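Gidosa G2 Parallel Gripper

The G2 is the small gripper we always wanted for fiddly bench work. It opens to 100 mm, weighs 409 g and bolts straight to the wrist flange of most light arms. Grip force is set in software, up to 35 N, and the fingers swap out with two screws! 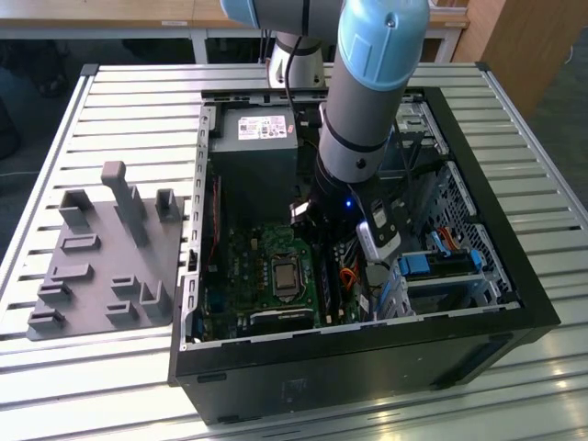

Comparing grippers on an open parts bin only gets you so far, so we like to try ours in tight places. A desktop tower laid on its side is a great one: the power supply, the drive cage and all that wiring leave little room for a wide palm. The older Forum gripper we ran against it is almost 40 mm wider at the knuckles, and in a case like this you really feel it.

In the box: gripper, flange adapter, cable, two sets of fingers (flat and notched), hex key.

Works with Shao controllers from version 4 on. Ships from Sorkthorpe every Tuesday.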